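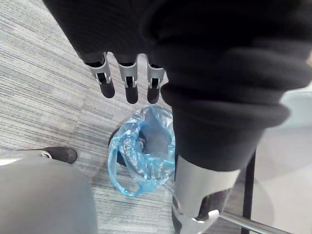

Bag Collection for Carpeted Offices – Frequently Asked Questions
Purdale Floor Services
Last updated 2 Dec 2019

Which bags may be left out for pickup?
Thin plastic carrier bags and liners, translucent or opaque. Paper sacks are handled with the recycling and should go to the marked point on each level.

Does the bag have to be tied?
No. Open bags are accepted if the contents are dry. Bags with food, liquid or toner must be tied and placed in a rigid bin.

Where should I put it?
On the carpet, clear of chair bases and at least 2 feet from any doorway. Do not hang bags on door handles or desk edges.

What is the weight limit?
2 pounds per thin bag. Heavier items go in a Soresent tote, available from the Fondley building supply room. Double bagging does not raise the limit.

Can I leave a single item in a bag?
Yes. If the item is not trash, attach a tag with the desk number. Untagged bags are treated as waste.

How long are tagged items kept?
Until the end of the following month. Items tagged in December are therefore held through January. To claim one, quote the tag number at the Fondley front desk or call extension 507.

My bag was not picked up. Why?
The usual causes are excess weight, liquid in the bag, or a position under a desk. Correct the problem and leave the bag out again – a separate request is not needed.

Will a bag mark the carpet?
A dry bag will not. Printed bags can transfer ink if left on damp carpet, so keep them off recently cleaned areas until the pile is dry to the touch.

How do I report a spill?
Blot with a plain white cloth, working from the outer edge inward. Do not rub, and do not apply dish soap. Then report the location to extension 507.

Are the rules the same in the Hämäläinen annex?
Mostly. The annex has carpet tile, and stained tiles are replaced instead of cleaned on site. Weight and tagging rules are identical.

Can I reuse the bags?
Yes, if they are clean and have no holes. Flatten them and return them to the supply room.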